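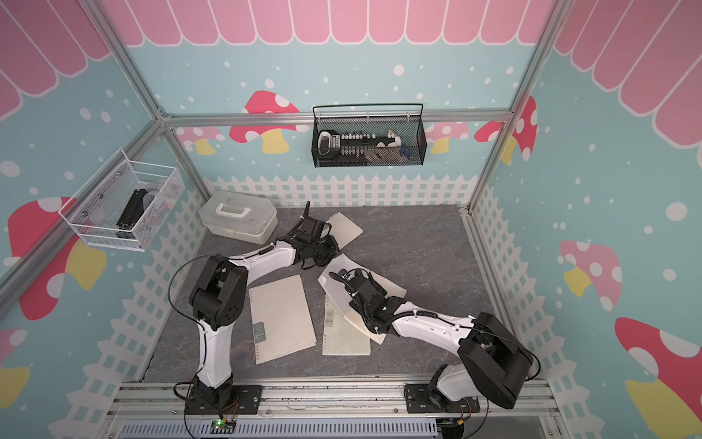
One early user of Jidley asked whether the word list could be sorted by region instead of by headword, and said the old order made it hard to compare neighboring valleys. Version 4 does that.

Jidley: a word list of farm and kitchen terms

Contents
2,395 entries in one tab-separated file, jidley.tsv. Each row has a headword, a plain English gloss, a region code and a source code. There are 26 region codes, listed in regions.txt. Asholm and Davovetti have the most entries.

Sources
Most entries come from handwritten notebooks in the Dervishi collection. The rest were taken from printed parish newsletters. Spelling follows the source, so the same word may show up more than once.

Known problems
90 entries have no region code. They are marked XX and sit at the end of the file. Plural forms are patchy. Some glosses for cheese-making tools are too broad and need work.

Use
Free for teaching and research. Please name the version you used. Send corrections as a plain text file with the row number first. The next update is planned for January.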